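榉木拼板做的餐桌面要不要两面都上油？已经有点翘了

Drita Ivanov 发表于 家居维修 > 木作与家具

二月份从 Kovačević 木料行订了一块拼板，打算自己做餐桌面。板子长1000毫米多一点，厚27毫米，送来的时候挺平的，靠在客厅墙边放了两个多星期，一直没空弄。

上周末开始打磨，先用120目，再用180目，然后正面刷了两遍硬蜡油，背面没刷，想着反正看不见。现在把尺子横着搭在板面上，中间能看到一条缝，两边高中间低，缝最宽的地方能塞进一张银行卡。长的方向基本是直的。

几个疑问：

一、背面是不是也必须上油？现在补还来得及吗？
二、这种程度的翘曲，装上桌腿以后能不能压平？桌腿是 Nornasari 的铁架，上面有几个安装孔，都是圆孔。
三、网上有人说用湿毛巾敷一晚上再压重物，有没有用？

家里是地暖，冬天比较干，湿度计晚上看大概三成多一点。

已采纳的回答

Mateja Bošković

先说原因。拼板横向翘，绝大多数是两面含水率不一样。你刷了正面，正面吸湿放湿都变慢，背面还敞着，房间又干，背面接着失水收缩。不过照这个情况，应该是背面凹、正面鼓，和你说的方向相反。所以我怀疑翘在刷油之前就开始了。靠墙放的时候哪一面朝外？如果是现在的正面朝外，对着暖空气，那一面先干先缩，就会变成你看到的样子。刷油只是把它定在那里。 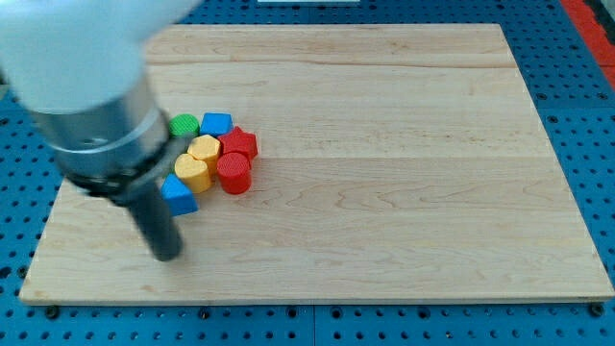 所以第一步先别急着补油。把板子从墙边拿开，找几根一样粗的木条垫在地上或者桌上，木条横着放，间隔差不多，板子平放上去，上下都要通风。有地暖的话别直接放地上，放在桌子或者架子上。放一到两个星期，每隔几天用尺子量一次，记下来。多数轻微的翘曲这样能回来一大半。

等它不再变化了，再给背面上油。背面不用磨得很细，120目就够，遍数和正面一样，用同一种油。四条边和端头也别漏，端头吸得最快，可以多擦一遍。每遍之间的间隔看罐子上的说明，我用的 Kelamlow 是要等一夜，冬天会更久一些。擦过油的布摊开晾在室外，或者泡水里，不要团成一团扔垃圾桶，会自燃。

关于铁架。圆孔直接上死螺丝我不建议。实木横向会随季节伸缩，这个宽度的榉木一年里差几毫米很正常，螺丝锁死了，要么板子裂，要么又翘起来。办法是把靠外侧的孔用锉刀或者钻头扩成长圆孔，方向要和木纹垂直，中间的孔可以不动，加大垫片，拧到贴住就行，别用死力。铁架如果够硬，可以把剩下的一两毫米拉平，再多就不要指望了。

湿毛巾那个办法，我试过，在没上油的板子上确实会动，但是不好控制，容易敷过头往另一边翘，还会起毛，得重新打磨。你凹的那面已经有油了，水进得慢，效果更差。除非平放两周完全没变化，否则不用考虑。

另外，房间湿度三成多对人对木头都偏干，有加湿器的话开到四成五左右，桌子做好以后也一样。

补充：有人私信问量的时候用什么尺子。铝合金靠尺最好，没有的话找一根直的铝型材也行。塑料尺太软，不准。每次量同一个位置，拿铅笔在边上做个记号。

其他回答

木屑满地

两面都要刷，这是基本常识。我家的桌子就是两面刷的，用了快11年没事。

翘了也没关系，买两根角铁横着装在下面拉住就好了，不到200块钱。我当时用的是 Idell 的角铁，质量还可以，就是螺丝配得太短，自己另外买的。

评论（3）

Mateja Bošković：角铁可以用，但孔也要开成长圆孔，不然和铁架是一样的问题。角铁厚度至少三毫米，薄的拉不住。另外27毫米的板，螺丝进木头15毫米就够了，太长会顶穿桌面。

木屑满地：我没开长圆孔，也没裂。看地区吧，我们这边潮。

Drita Ivanov：回来更新一下。问了家里人，靠墙的时候确实是现在的正面朝外，而且旁边就是暖气分水器的柜子。已经挪到北面的房间，垫了四根木条平放着，今天是第九天，银行卡塞不进去了，两张纸还可以。背面准备再等几天上油。铁架的孔我用锉刀扩了外侧四个，锉得手疼，有电钻的还是用电钻吧。谢谢两位。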